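Went to the open day at the Elex building in Worncombe. Posting my notes as a thread while I still remember them.

6 January 2019, doors at ten. Parking was free but you had to walk back up the hill from the overflow lot. I got a visitor badge and a map with the stops marked on it.

There were 21 stops on the map. I made it to maybe half of them. If you go to the next one, don't start at number one, because everybody does. I started at the far end and had some of the demos nearly to myself.

First stop for me was the Chiriac palletizing cell. It stacks boxes. It has been stacking boxes in more or less the same way since I first saw one at a trade fair, and it's still good at it. The guard fencing is better now and you can get closer without setting anything off.

They run it at 70 percent speed for visitors. I asked why and the operator said people back away from the glass at full speed and then step on each other.

Next was the Evine conveyor sorter. It had a jam while I was there. A guy opened the side panel, pulled out a crushed carton and had it going again before the group behind us arrived. I liked seeing that more than the sorting.

Then the hall with the black curtains, which was the one I came for. This is where they work on handling small items by hand with grippers, so that robots can be taught from it later. You stand behind a line and watch.

The task was a can and a clear plastic box with compartments. A person holds a gripper in each hand and does the whole job through those, no touching anything with fingers. It looks simple until you try to think through which hand should do what.
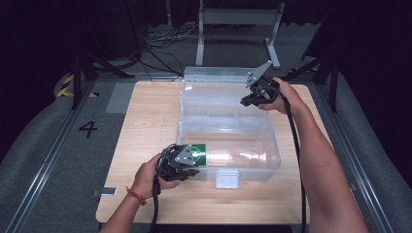 I stayed at that one a lot longer than I planned to. The staff were fine with questions as long as you waited for a break between runs.

Things I asked: how long is a session (short, your forearms get tired), do left-handed people do it differently (yes, and they want that), do they throw away the bad tries (no, they keep them and label them).

The count on the whiteboard by the door said 531 runs for this task so far. The person I talked to said they would like a lot more before March and then they move on to a different set of objects.

I also asked what the hardest object has been. She said bags. Anything soft that changes shape when you pick it up. Cans are on the easy end, and compartments make it harder again – the walls are thin and you have to come in at the right angle.

Visitors could try a pair of grippers at a side table in the lobby. The line was long so I only got 3 minutes. I moved a sponge from one tray to another and dropped it twice. The kid after me did it on the first go.

Lunch was in the canteen on the second floor. Soup and a roll. Bring cash, the card reader was down the whole time.

The afternoon talk was on maintenance schedules. Dry, but useful if you run any of this stuff yourself. Slides are supposed to go up on the Elex site – I'll add the link here when they do.

One complaint: the signs between the two halls are bad. I walked into a loading dock and had to be sent back. Somebody else did the same thing right behind me.

Would go again. I missed the welding stop and the whole paint line, so those are first on my list for next time.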